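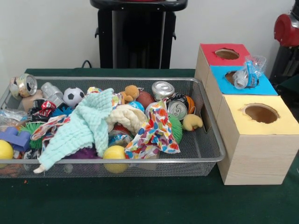 Call for Contributors: A History of Daly College That Checks Its Sources

Daly College has been telling the same founding story for a long time. A generous mill owner, a grateful town, a first class that walked up the hill singing. We have read the early minutes and would like to know where the singing came from. It isn't in them.

The college history project wants 2 paid contributors to work on the years before the move to the Plaltholm campus. Former students, retired staff and local researchers may all apply. You don't need a degree in history. You do need patience with bad handwriting and a habit of asking who wrote a thing down, and when.

What you would do

Read through 53 boxes of letters, ledgers and trustee papers in the Iseck Reading Room. Compare them with the anniversary booklets, which mostly copy each other. Write short entries with a source for every claim. "Tradition holds" will be sent back.

What we can't promise

A finished book. Two earlier histories were announced and neither appeared. The pay is a flat $1591 per person, and parking is your problem.

How to apply

Send one page on a local story you no longer believe, and why, to Clodagh Ó Súilleabháin, Room 30, Zovik Hall. Applications close 05/08/2020. Please leave out the word "passionate."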